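Plantas vivas al volver de vacaciones

En agosto cierro el piso 14 días y antes volvía a un cementerio de macetas. Ahora me organizo así.

1. La víspera, riego a fondo
Agua despacio, hasta que salga por abajo, y a los 20 minutos vacío los platos (¡no os lo saltéis!).
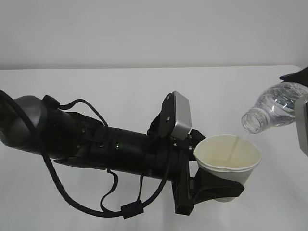

2. Todas juntas y a la sombra
Las mías van al pasillo, bien apretaditas, con la persiana a media altura.

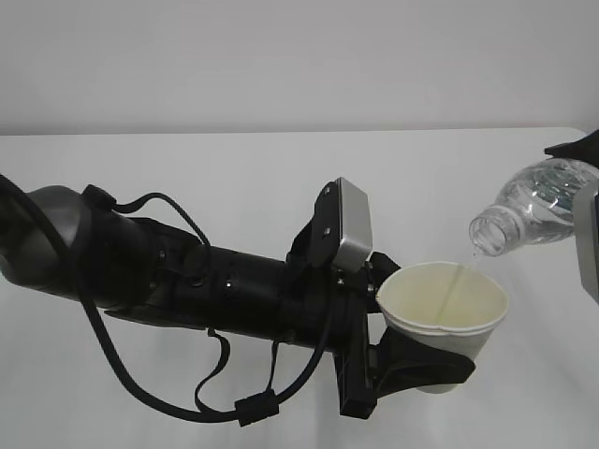
El poto es el más agradecido y el helecho, un drama. A ese le doy el agua en chorrito fino, como el que cae de la botella al vaso de papel, y así la tierra no se me va por los bordes.

3. Mecha de algodón
Corto más de 30 centímetros de cordón, un extremo a un cubo y el otro a la tierra.
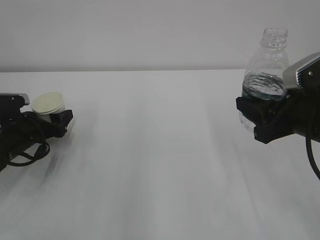 4. A la vuelta
Nada de abono la primera semana, solo quitar hojas secas.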